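A Visit to the Quilt and Blanket Open Days in Plerville

May 2024

I wanted to visit Plerville for a long time, but every year something came in between. The town opens its sewing rooms to visitors only twice a year, once in spring and once in September, and the September visit always falls in my busiest weeks at work. This spring I finally bought the train ticket, and I would like to write down what I saw while I still remember it well.

The journey is easy if you start early. From Divley there is a small train with two cars, and it stops at every village. I sat on the left side, which I recommend, as you have the river for most of the way. From the station it is a walk of fifteen minutes to the old wool warehouse where you get your map and your paper bracelet. The bracelet is good for all the houses, and you should not lose it, because they check it at each door.

The first stop for everybody is the Imar mill. It is the only large place on the map, with 50 people working there, and our guide told us that in her grandmother's time it was 850. She said it in a very normal voice, but the group was quiet for a moment. Today the mill makes mostly filling, the soft layer that goes between the top and the back of a quilt. I always believed that filling is filling. At Imar they let us press our hands into different kinds, cotton, wool, and a mix of both, and the difference is very clear. The wool one comes back slowly after you press it. The cotton one stays flatter, and it is easier to sew by hand because the needle does not have to fight.

We were also allowed to see the washing hall. It is loud and the floor is slippery, so please wear good shoes. A lady in our group came in sandals and had to wait outside, and she was not happy about it. The tour takes more than 50 minutes, and there is no place to sit until the end.

After the mill I went to the Çınar workshop, which was the real reason for my trip. It is a family business in a narrow house with three floors. On the ground floor is the shop, on the second floor they cut, and under the roof they do the stitching by hand, where the light is best. They keep a big book with all their patterns, each one with a number written in pencil. The last number was 928. I asked if they still use all of them, and the woman at the cutting table laughed and said maybe 300, and the rest is for looking at on winter evenings.

She explained to me how they do appliqué. The shape is first cut from paper, then from fabric, a little bigger, and the border is folded under with the tip of the needle while sewing. For a curve you must make small cuts in the border, otherwise it will not lie flat. She showed me one of her first pieces, where she did not make these cuts, and the curve had small corners like a coin which was badly made. I have the same problem at home, so I was very glad for this advice.

The houses on the other side of the bridge are private homes. The owners put their blankets out on beds, on tables and near windows, and you may walk through and ask questions. I liked this part more than I expected. In a shop a quilt hangs very straight and looks a little stiff, but in a home you see how it falls and which parts become soft first.
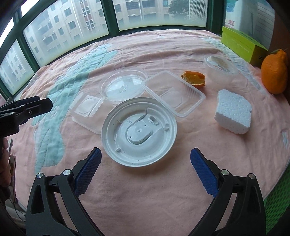 Pale pink quilted blanket by the windows, with a long appliqué patch in teal and light blue.

I spent a long time with the pink ones. In Plerville pink was the color for guest rooms, as one owner explained, and many families still have one in the closet. The background is usually kept quiet, so that the patches can have the strong color. If you want to buy an old one, ask to see the back. On the back you can see if the stitches go through all layers and if somebody repaired it later with another thread. A repair is not a bad thing, but it should change the price.

About prices I must say something too. The small pieces, like pillow covers, are fair. A full bed quilt made by hand is expensive, and I did not buy one. I think the price is correct when you know how many evenings are inside, but it is more than I can pay at the moment. I bought a packet of needles, a meter of blue cotton and a paper pattern from Çınar with a simple leaf.

For lunch there is a tent behind the warehouse with soup, bread and two kinds of cake. The line was long at noon and almost gone one hour later. There are only a few toilets, and you find them in the warehouse and at the mill, not in the private houses.

Some practical things for those who want to go:

Take cash. Çınar accepts cards, but the private houses do not.
Take a bag that you can close. In the narrow rooms an open bag catches on everything.
Ask before you touch. Most owners will say yes, and some will even turn the quilt around for you.
Taking pictures is allowed in the homes, but not in the mill.
The last train back to Divley leaves before the houses close, so check the time on the board when you arrive.

I missed two houses at the end of the map, as my feet were tired and I was afraid for my train. One of them is said to have the oldest blanket in the town, with a back made from flour sacks. If the dates in September are better for me this time, I will go there first and do the mill in the afternoon. My leaf pattern is already cut out in paper, and I have made the small cuts in the border exactly as I was told.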